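How to Buy a Robot When You Only Have So Much Money

Suppose your school wants a robot that can sort small parts. Motors go in one bin, circuit boards in another, wires in a third. Someone opens a catalog, sees a shiny arm for sale, and shouts "That one!" Please take the catalog away from this person.

A robot arm is like a puppy. The price on the tag is only the start. It needs a table that won't wobble, a gripper (the part that grabs), cables, bins and a tray to work from.

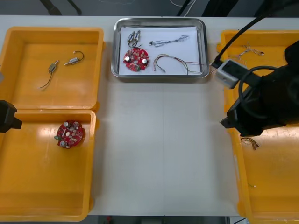 So a sensible buyer makes a list before spending a penny. We'll pretend to shop for the Plaklow, a small arm we made up a budget for. The arm eats 1,000 dollars. The gripper is 400, because fingers are apparently a luxury. Bins and a tray cost 128. The cables cost another 128, and you will still be one short.

Add it up and you get 1,656 dollars. Grown-ups call this the total. They often say it quietly.

Next comes a harder question: what will the robot pick up? A motor is stubby and keeps its shape. Wires flop and tangle, like spaghetti with plugs on the ends. A gripper that is good at one may be hopeless at the other, so test it on your own parts before you pay.

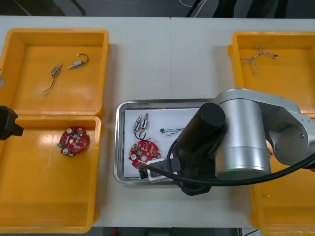

Pattinasarany writes that our list forgot spare parts, and that her class waited 30 days for one tiny screw. Fair point. Put spares on the list, and put them near the top.

Then there is the matter of one arm or two. Two arms can share a job, but they can also bump elbows. You pay twice and you need more table. Try planning the job on paper first – draw the table, draw the bins, and see how far each arm has to reach. 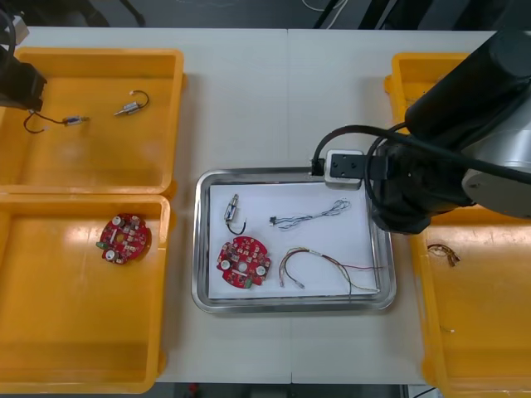
Page last changed: December

Words to know

Budget: a plan for money, made before the money runs away.

Gripper: the robot's hand. Sometimes sold separately, so check.

Spare: an extra part you keep in a drawer until the first one breaks.

Your turn: pick a job at home, such as sorting socks, and write a shopping list for a robot that could do it. Then ask what it would cost to do it yourself.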